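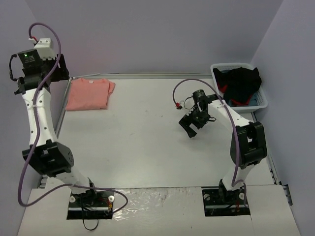 Both arms mid-shift at the Povham bench. One shirt folded, basket still to go.

right, thread on what went wrong with the folding cell, because people keep asking and I'm sick of typing it out one DM at a time

short version: left arm lost its wrist motor halfway through a fold. no warning. dropped like a wet sock. right arm carried on pulling as if it still had a partner

nothing broken, no one hurt. Nusrat Siddiqui was on the stop button and got it fast. but her other hand had been over the table 20 seconds before, so we're treating it as a proper safety thing

cause: the cable. purple one, runs from the wrist down to the base. there's a lot of slack in it and every time the arm reaches for the back of the table the loop tugs at the plug. did that 2000 times and the plug gave up

we'd looked at that loop every day since January. Gill even said "that'll catch on something". it went on the list. the list is long

worse bit imo: the software. one arm drops off the bus, the other should freeze. ours waited for a timeout and I'd set the timeout to 100 times what it shoud be while chasing a different bug. never put it back. that one's on me

log has the last good reading from the wrist at fold 1895, then it repeats the same number over and over. stale data, looked fine on the dashboard. horrible

fixes so far: timeout back to normal. either arm goes quiet, both stop. stale readings now throw an error. hands out of the cell unless the power's off, no exceptions, yes including me

still to do: clip the cables along the links properly. Jutholm have sent a locking plug to try, Presten says it wont fit the housing without a reprint. printing tonight

will post the log once I've tidied it up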